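Equipment Planning for Automated Grounds Services
Course Handout, Unit 2: Budgeting for an Outdoor Mobile Robot
Instructor: Tarmo Ramanauskas

Reading before class: the Skultwood site plan, the Grorklow and Zerkton quotation sheets, and the blank budget form in the course packet.

1. Purpose of the unit

Students will prepare a purchase plan for one outdoor mobile robot intended for path inspection and light hauling on a park campus. The plan is written for a facilities department that already employs grounds staff and owns conventional equipment. It must state what work the robot will do, what it will cost to own over its planning period, and what changes the site will require. Engineering design of the robot is covered in a separate course and is outside the scope of this unit.

The case site is Skultwood, a campus with mature trees, paved walking paths and open lawns. The department wishes to begin in September, when leaf fall increases the demand on grounds staff.

2. Terms used in the unit

Purchase price: the amount paid to the supplier for the base machine as quoted, before options, freight and taxes.

Cost of ownership: all payments connected with the machine during the planning period, including purchase, batteries, spare parts, software fees, training, storage and disposal.

Duty: the work expected of the machine in a normal working period, stated as a route, a load and a number of trips.

Site work: any change to paths, ramps, power supply, buildings or signs that is needed before the machine can perform its duty.

Acceptance: the written agreement between buyer and supplier that the machine has performed the stated duty on the buyer's own site.

3. Starting from the route

A common weakness in student plans is that the machine is chosen first and the route is fitted to it afterward. In this unit the route is described first. The description should cover surface, width, slope, edges, crossings, lighting and seasonal conditions, and should be made on foot at the times of day when the robot would be in service. A site plan alone is insufficient. Drawings show the paving and the curbs, but they seldom show shade, debris or overhanging branches, all of which bear on the choice of sensors and drive.

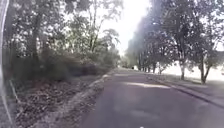 Figure 1. Paved route between two lines of trees, with dappled shade on the asphalt and strong light toward the far end.

Three features of a route such as the one in Figure 1 have budget consequences.

Light. Where a machine travels from shade toward a very bright sky, a low-cost camera may lose detail in the foliage and on the path ahead. Distant objects become hard to identify; the small dark object far down the path in the figure could be a person, a bin or a bollard. Plans that rely on cameras alone should include a price for a wider-range camera or a second type of sensor, and should state which was selected.

Edges. The paving is bounded by a pale concrete edge on the left and a darker raised curb on the right. If the duty requires the machine to leave the path, for instance to reach the lawn beyond the trees, the plan must provide either a drive system able to climb the curb or a ramp. The ramp is entered as site work and the drive system as an option on the machine. Students should price both before choosing.

Leaf litter. The verge on the left is covered with dry leaves and twigs. Material of this kind can be carried onto a path by wind or foot traffic, where it hides edges and collects around wheels and axles. The maintenance section of the plan should provide staff time for cleaning and a supply of wheel and bearing parts.

4. Comparing quotations

Two quotations are supplied for the exercise. The Grorklow quotation lists a base machine with most sensors sold as options. The Zerkton quotation lists a single complete package with an annual software fee. The two totals cannot be compared as printed. Students are to restate both on the course budget form so that each line covers the same item for the same period.

The following points should be checked on each quotation:

Whether the battery is included, and whether a spare is needed to complete the duty.
Whether the charger may be used outdoors or requires a covered space.
Whether mapping of the site is performed by the supplier or by the buyer.
Whether the software fee begins at delivery or at acceptance.
Whether replacement parts are held locally, and the delivery time if they are not.
Whether operator training is included, and for how many staff.

Freight and installation for both machines have been quoted separately by De Graaf. The De Graaf figure is to be entered in full under either supplier and may not be divided among other lines.

5. Allowances for the exercise

Unless the plan gives a reason for a different figure, the following values apply.

Planning period: 2 years.
Contingency: 10 percent of the purchase price.
Site survey: $700, entered once, in the first year.
Operators to be trained: 2.

Contingency is reserved for costs that could not be identified during planning. Known costs, such as a ramp or a spare battery, must have their own lines. A plan that places known costs in contingency will be returned for correction.

6. Trial and acceptance

The purchase plan should make the final payment conditional on a trial at the site. The trial should use the actual route, at the actual hours of service, with the load stated in the duty. A demonstration on the supplier's premises does not meet this requirement. The plan should name the person who will sign the acceptance record and should state what will happen if the machine completes part of the duty only. Acceptable arrangements include a reduced price, a second trial after adjustment, or return of the machine at the supplier's expense.

Facilities departments should also plan for days on which the machine is out of service. The existing staff and equipment must be able to cover the duty during repairs, and the cost of that cover belongs in the budget.

7. Work to be submitted

Each student will submit a route description, a completed budget form for each supplier, and a written recommendation to the facilities director. The recommendation should identify the preferred quotation, the largest uncertain cost and the site work that must be finished before delivery. A recommendation to postpone the purchase is acceptable if the budget supports it.

Budget forms must show the source of every price. Prices obtained by telephone should be marked as such, with the name of the firm. Questions on the quotation sheets should be sent to the instructor, and suppliers should not be contacted directly.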